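Minutes, can table check-in, September 25, 2026

Present: me (Hye-jin Heo, taking notes again, sorry in advance for the handwriting that became this), In-ho So, Gun-woo Seol, Rongrong Long. Gil-soo Joo joined for the second half.

Last time's minutes: approved with one fix. I had written that Gil-soo wanted to drop the shelf task and he wanted to drop the old name for it. We're all calling it "shelf restock" now.

1. Where we are with episodes

In-ho read out the count. We have 357 shelf restock episodes recorded and 206 of those have made it through review. The rest are sitting in the queue, and Rongrong pointed out (fairly!) that the queue is mostly her. Gun-woo said he'd take half of it off her hands if someone shows him the new labeling page, because last time he tried it he tagged a whole batch under the wrong task name and had to go back through every one. I'll sit with him.

We got a bit stuck on what counts as a good episode. In-ho wants to keep the ones where the operator fumbles a grasp and then fixes it, and Rongrong would like those in their own pile until we know what training does with them. I'm with In-ho on this – the recoveries are the part I most want the policy to see – but separate pile it is for now. We can always merge later.

2. Variety

Long one. The Esberg folks looked at our first set and asked why the starting layouts were so alike. Well, they were alike because the same person set most of them up (me). So from now on whoever is driving doesn't set the table. The other person does, and they pick the layout off the sheet Gun-woo made instead of going by feel.

We also talked about the cans. Gun-woo likes having busy printed ones in the mix, and so do I, since plain ones would be too easy on the vision side. Rongrong asked whether we should worry about shiny tops and reflections on the tabletop. Nobody had numbers, so she's going to pull the failed grasps and sort them by can and see if there's anything in it.

We had both views open on the big monitor for this bit, so here they are in the notes too.

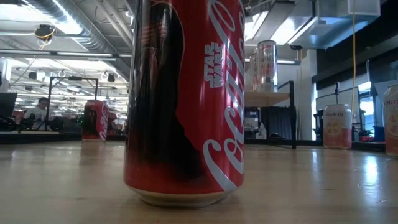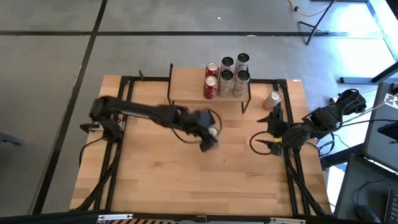
Shelf restock setup: cans at table level (first), both arms and the shelf (second).

In-ho's point while we were looking at them was that the left arm's gripper passes over a lot of the middle of the table, and he wants the layout sheet to have more starts that make the right arm do the first pick. Gun-woo will add some. I asked if we could also have a few where the can starts close to the shelf legs and got a groan from everyone who has to drive it, but we agreed it's worth having.

3. Camera views

Gil-soo came in around here. He'd been comparing the low view with the one from overhead and his worry is that a can right up by the low camera hides so much of what's behind it. Do we move the can or leave it? We went back and forth for a good while. I said leave it, a model that only ever gets a clear view isn't much use to anyone, and Gil-soo said fine but then put it in the episode notes so we can filter on it. Done, there'll be a "blocked view" checkbox. Rongrong is adding it.

He also asked us to please stop nudging the cameras when we reach over to reset. If you bump one, end the session and run calibration again, even if it looks fine to you.

4. Operators

Padon has offered us 2 more people for driving shifts. Yes please! In-ho will do their training, and their first 7 episodes each go in the practice folder and don't count toward anything. I'd like them to watch a session before they touch the controls, and In-ho is happy with that.

Shift length: Gun-woo says his hands get sloppy late in a session and you can see it in the data. We're going to try shorter turns with a swap in between and see if the rejects go down. No decision on exact times, he'll suggest something.

5. Other stuff

The name of the shared drive folder is still "Randitdale_final_new" and I'm begging someone to let me rename it. Gil-soo said after the next export.

To do

Rongrong: blocked view checkbox, sort failed grasps by can
Gun-woo: more right-arm starts and the near-the-legs ones, shift proposal
In-ho: training for the Padon people, export to Esberg when review catches up
Gil-soo: write up the calibration steps so they're in one place
Me: labeling page with Gun-woo, these minutes, the folder name (after the export, I heard you)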